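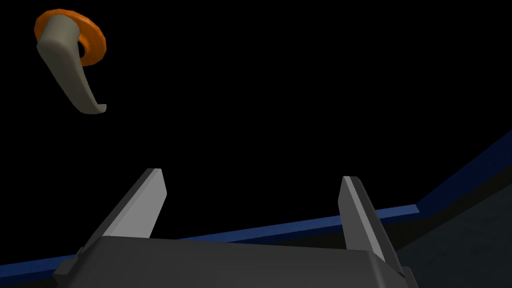

Rendered view: orange ring with a curved gray piece, on black.

Wednesday, May 26, 2021

Stelios Tsolakis runs the water sampling program for the Flornley health district, where 1146 building hot-water systems are on the register. Most of his week goes to Legionella, the bacterium behind Legionnaires' disease.

"People ask about the tap water first," he said. "The main supply is rarely my concern. I look at what happens after the meter."

The bacteria grow best between 77 and 113 degrees Fahrenheit, in water that sits still. Offices and hotels that closed last year left many lines in that range for months. Tsolakis said his team took 154 samples between December and the end of April, most of them from the far ends of pipe runs.

"A reading at the heater tells you the heater is hot. I want the last shower on the top floor."

Results come back as colony-forming units per liter. In Flornley, a count above 1000 leads to a call the same day and a second sample after treatment. Lab culture takes up to 12 days, and Tsolakis does not wait for it when a building has a reported case. "We close the showers and work on the temperature log."

The district moved its records to Drito, a logging system, two years ago. He described the change as useful but incomplete – older buildings on Dimitriou Street still send paper sheets, and staff type them in by hand.

His advice to owners is to store hot water at 140 degrees or above, fit mixing valves near the taps to prevent scalds, and flush unused outlets every week. Shower heads should be taken apart and descaled every three months.

The next round of sampling covers the Rirnent side of the district, beginning with two hotels and a swimming pool. "The pool itself is chlorinated," Tsolakis said. "I am going there for the changing rooms."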